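Driver Assistance Project, Student Section
Project diary, entry for May 31, 2022

The student section of the Stanness vehicle laboratory continued its work today on the following module for the Paul test car. The task for this term is narrow: the software must find a two-wheeler ahead, hold on to it, and propose a safe distance. All driving is done by a licensed staff driver.

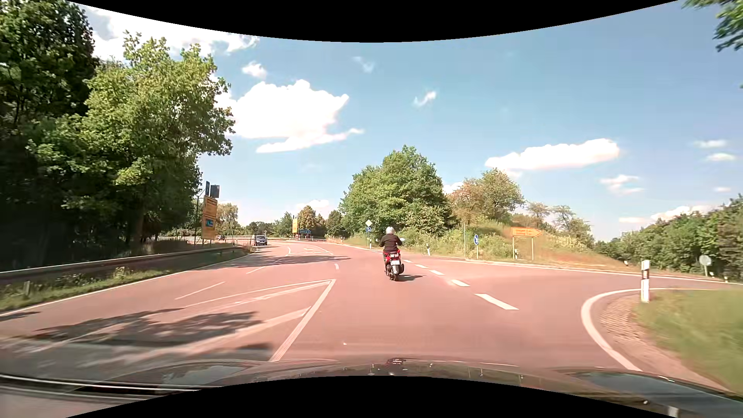 The tracking module is the part that has cost the section the most time. The December version was trained mainly on passenger cars and tended to lose narrow vehicles against a dark background. A rider in a black jacket and a pale helmet, with a side road opening to the right, is the kind of input on which the new version is to be judged. Tree shadow across the pavement markings was entered as a separate condition.

Labeling

The set now holds 3000 stills, of which 1557 have been labeled and checked by a second student. Junctions remain the slowest to label. At the turn signed for the 96 and Lindau, the lane group must mark the ramp and the right-hand road as separate paths.
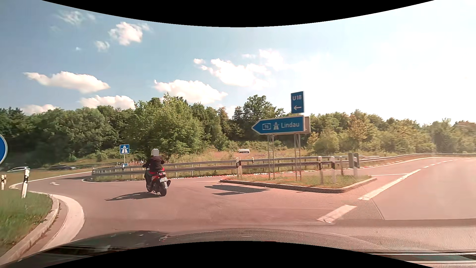 Distance estimate

The estimate is taken from the height of the rider and the point where the rear tire meets the road. Two students proposed using the license plate as well - this was declined, as the plate is too small at normal following distance. 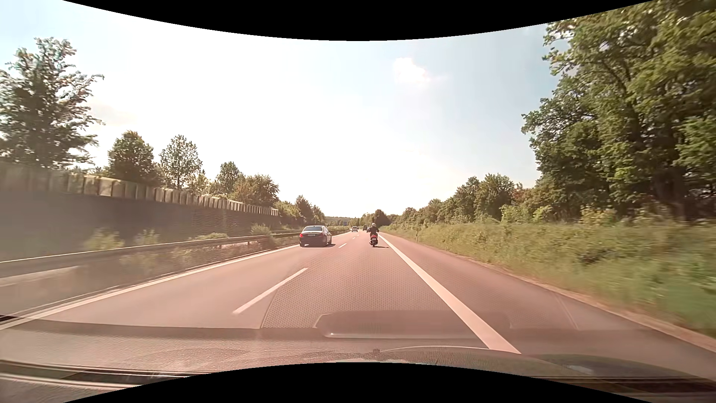
The section then agreed to keep the present method until the Stivville review and to report the error for each lane separately. File 1233 is to be labeled again, as the left and right lanes were exchanged in it. The Jundden software license was renewed for the members who work on lane geometry.
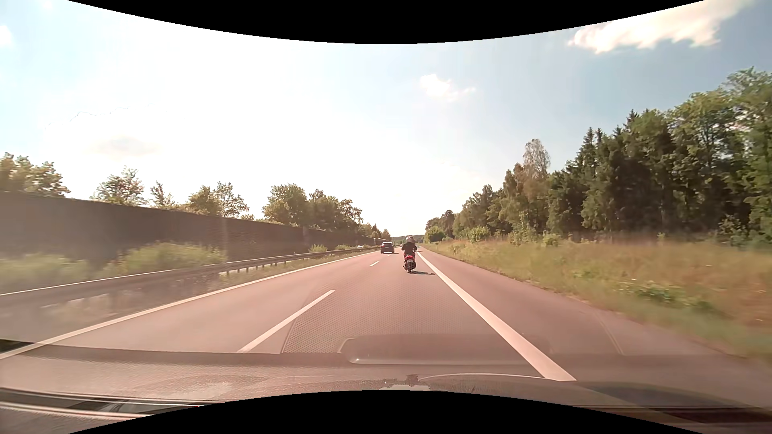 Rider in the right lane, dark car farther ahead in the left lane.

Open items: 4 label disputes, the shadow condition, and the written safety statement for the review.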